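Barasa is a shelf-tidying planner for mobile robots, written at Ronham and first released in August. It decides what to pick up, in what order, and when to give up. Giving up was the last feature added.

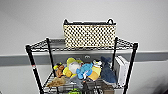 Perception in Barasa runs on a coarse scene graph, refreshed every 200 milliseconds. Objects are nodes and contact is an edge - a plan that dates from tidier test shelves. Soft toys in a heap, such as a plush shark resting among its neighbors, tend to merge into one large and confident node.

Planning starts with the base pose, scored against each shelf level.
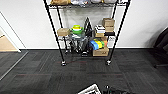
Wire shelving unit on casters, with cardboard boxes on the middle shelf.

Grasp selection ranks some 131 candidates per object and keeps 2. Handles get a bonus, which users have disputed.
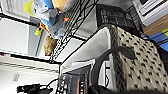
According to Mudatwood, the bonus should be a setting, and the default should be zero.

Wrist views are merged into the graph only after a pose check. Release notes call this step "brief." 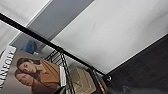
Punstead reported that the check took longer than the grasp, and filed it as issue 649. The issue remains open.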